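**Josow household search practice: progress report to Gurari, August**

Prepared by Domnica Cozma, Altuto. Technical review by Stepan Bilyk.

## 1. Status

Work package 2 (draft rules for simulated home testing) is complete except for clause 7. Work package 3 (trial application of the rules) is under way. No change to the budget is requested.

The draft covers object search by mobile robots in simulated homes. It sets out what a test episode must contain, what must be logged, and when an episode has to be withdrawn from the published results. It does not cover physical trials, which stay under the site safety procedure at Voicu.

## 2. Rules for target placement

Clause 3 was rewritten after the spring review. A target must now rest on a surface that a person in a real home might plausibly use, floors included. It must be visible from at least one point the robot base can reach, and its size in the scene must match the size in the object list. Placement by random drop is allowed if the settled pose is checked before the episode is released.

Objects lying against the base of furniture were the main source of disagreement. Liviu Iordache held that they should be excluded, as contact errors are common there. The working group kept them in and added a contact check to the release procedure.
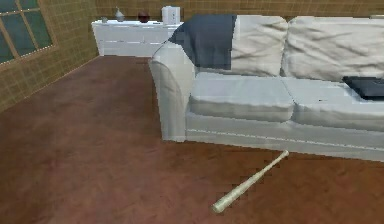

*Clause 3, floor placement: baseball bat in front of the sofa.*

The trial set contains 162 episodes. Each is assigned a placement class by one reviewer and confirmed by a second. Where the reviewers differ, the episode is held and the clause wording is examined before either reviewer is overruled. Two wording changes have come out of this so far, both in the definition of "supported."

## 3. Rules for doors and passages

Clause 5 requires every interior and exterior door to have a declared state at episode start. The permitted states are open, closed and partly open. The opening angle is recorded for the last of these. A door may not change state during an episode unless the robot moves it.

Glazed doors get a separate entry. A planner that treats glass as free space will pass some tests and fail others depending on the sensor model, and results from the two cases must not be pooled. The test operator has to state which sensor model was used and whether it returns a depth value for glass. 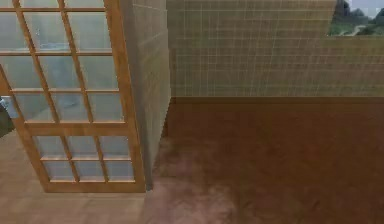
Does a run still count if the robot touches a door that was declared open?

It counts, provided the contact is logged with its time and force. A contact above the force limit in clause 5.4 ends the run, and the run is scored as a failure.

Laurențiu Lungu has drafted a short annex on clearances. It gives the minimum passage width as the width of the robot base plus 8 cm, measured at the narrowest point with the door in its declared state. Gurari is asked to comment on this figure before the next meeting.

## 4. Rules for camera pose and logging

The first draft assumed a level camera at a fixed height. This was too narrow. Several entrants use a pan-tilt head, and arm-mounted cameras can take up almost any orientation during a reach. Clause 6 now requires the full camera pose to be logged at 30 Hz, along with the joint state. Frames without a pose may be kept in the archive, but they may not be used

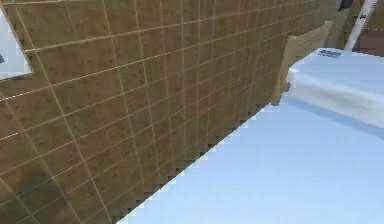
as evidence that the target was seen. The same applies to frames whose pose was reconstructed after the run. Vasilică Barbu checked the logging tool against this wording and found that it dropped the pose whenever the simulator was paused. The fault has been corrected and the affected runs will be repeated.

Storage is acceptable. A complete log takes up to 100 MB per episode with compression on, and the archive at Voicu has room for the full trial set.

## 5. Open item: scene geometry limits

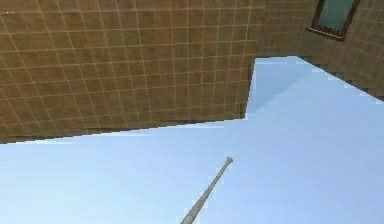
Clause 7 is to define where a scene ends and what a tester must do when a camera looks past that limit. The current text says only that the boundary "shall be documented," which both reviewers found too weak. Image quality at boundaries also needs a rule. Where tiled walls meet plain sky blue, the edge can render as blocky steps, and an edge detector may report these as structure. The proposal is to require a boundary mask for each scene and to leave masked pixels out of any perception score. Domnica Cozma will circulate the wording on Thursday.

## 6. Next period

- Finish clause 7 and send it to Gurari with the clearance annex.
- Repeat the runs affected by the logging fault.
- Complete second review of held episodes.
- Freeze the object list. Later additions will go into a separate release.

One risk is carried forward. The simulator version used for the trial set will lose support before the final report is due. Stepan Bilyk recommends keeping the present version through work package 3 and repeating a sample of episodes on its successor afterward. The sample has not been selected.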